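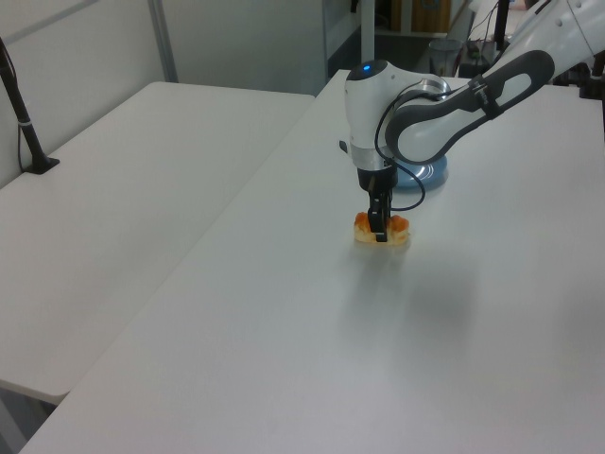 rezaul_l
Our shop finally put out a written rule sheet for the arm cells and I want to know if other places do it this way, since half of it reads like someone copied a safety poster. Rule 3 says no cable may hang free past the wrist. Fine on paper. Look at the black cable on ours, looping around the side of the wrist housing and hanging in a long arc next to the gripper. By the letter of the sheet that cell is out of service. By common sense it's been set up that way since June and I have yet to see anyone write up a snag. So which is it, a rule or a wish?

Posted July 23, 2026

zlata_z
It's a rule until somebody changes it. You don't get to pick. If the sheet is wrong, get the sheet fixed.

That said, "no cable may hang free" is lazy wording. Free how far? In what pose? Ours at Umton gives a maximum drop in the worst pose and says who checks it.

bodnar_jeno
Who wrote it, and did they ever stand next to the thing? We had a consultant from Bisteck hand us a 92 page binder. I counted the pages out of spite. I'd keep four of them.

rezaul_l
Came down from Kindo, who did our integration. I doubt the person who typed it has seen our table. There's a line about floor guarding for a bench arm.

farzana.m
I'll be the unpopular one. A slack loop beside a gripper is the first thing I'd tag. You need slack at the wrist or you'll tear the connector out, sure, but slack goes in a guide or gets tied back along the link. Left hanging, it finds a fixture corner sooner or later. "No one has written up a snag" tells me about your paperwork and very little about your cable.

bodnar_jeno
Tie it back too tight and you get a fatigue break inside the jacket, which you won't see. Lost two that way. I'll take a loop I can look at over a neat one that's dying inside. Don't tell me velcro straps are a standard.

farzana.m
Didn't say tight. I said guided. Run it through the full range at low speed, watch the loop the whole way, then fix it down at the spots where it moves least. Takes an afternoon.

janaka_a
What's it picking? Looks like food to me, some kind of pastry or toast with orange lumps on top. If that's real product, then the cable is the smaller question. What are the fingers made of and who signed off on them touching it?

rezaul_l
Handling trial, and nothing that touches the arm gets eaten. The sheet has one sentence on it: "Food items to be treated as food items." I swear I'm not making that up.

janaka_a
Ha. OK, then write down that it's a trial and that all of it goes in the bin, and put that ON THE CELL. Trials drift into production. Two narrow fingers that close around or press into the topping are going to pick up residue, and residue gets into the finger joints. I'd want a wipe-down interval with initials next to it. At Weerasinghe we log it per cycle count, currently every 496 picks. Don't copy our number, we got it from looking at our own fingers under a lamp.

zlata_z
Also, what does your sheet say about the blue light on top of the wrist? Every vendor uses colors differently and I've met operators who think blue means safe to reach in. If the rule sheet doesn't say what each color means on your arm, I wouldn't give you much for the rest of it.

rezaul_l
It says "observe indicator lights." That's the entire entry.

bodnar_jeno
Observed. Very nice light.

zlata_z
Right, so that's where I'd push back first. Forget the cable for a day. Ask Kindo for the color table in writing, by model. If they send you a brochure, send it back.

farzana.m
Agree on the light, disagree on forgetting the cable. You can do both in the same email.

rezaul_l
Sent. Asked for the color table, a real number for cable drop, and whether they'll pay for a site visit. Last time a visit was quoted to us at 3884 before travel, so I'm not holding my breath. Cell is tagged out until the loop gets a guide on it. Farzana, what clips do you use?

farzana.m
Swivel type, wide strap, nothing with a sharp edge. I'll message you the part list tonight.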